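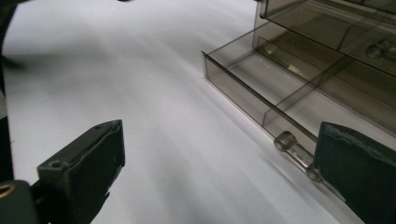 The spotless ward and the sums behind it

Flarelbridge General would like you to know that its corridors are safe. There is a banner over the main entrance that says so, and a shorter version on the lift doors. Since January the hospital has been running a hygiene scheme called Cindamance, sold to it by the cleaning firm Cavimell, and in July it announced that ward infections had dropped by 60 per cent.

It's a lovely number. I asked what it was 60 per cent of.

The answer took three weeks to arrive and came as a single sheet. The figure covers two wards out of the hospital's nineteen. Both are planned surgery wards, where patients are screened before they come in and mostly go home within days. The elderly care wards, where stomach bugs tend to run from bed to bed, weren't in the count. Neither was the emergency department.

Then there is the matter of the starting point. The scheme's results are set against the previous winter, which staff on those wards remember as a dreadful one, with bays closed and visitors turned away at the door. Almost any spring looks good beside a winter like that. When I asked for the same months a year earlier, I was told the records were "held in a different format".

Cindamance itself is an odd mixture. Part of it is plain good sense: more sinks, more cleaners on the evening shift, bed rails wiped between patients and a signature to prove it. Part of it is an electronic badge that buzzes when the wearer walks past a hand gel dispenser without stopping. The hospital bought 793 of these. On the afternoon I visited, a tray at one nurses' station was full of them, switched off. They go off during meal breaks, I was told, and when you are running to a crash call.

The badges are the expensive bit, and they are also the bit in the brochure. An outside review by Karagiannis, a small health consultancy, looked at 106 shifts and found that hand washing did improve. It improved most on shifts with a full team, badge or no badge. The review is mentioned in the hospital's July announcement, though that second finding is left out.

None of this means the wards are dirty. They looked clean to me, and the evening cleaners I spoke to were proud of them, with reason. But their extra hours are paid for only until March, while the contract for the badges runs for four more years. I asked the hospital which of the two it would keep if it had to choose. It said that both were under review.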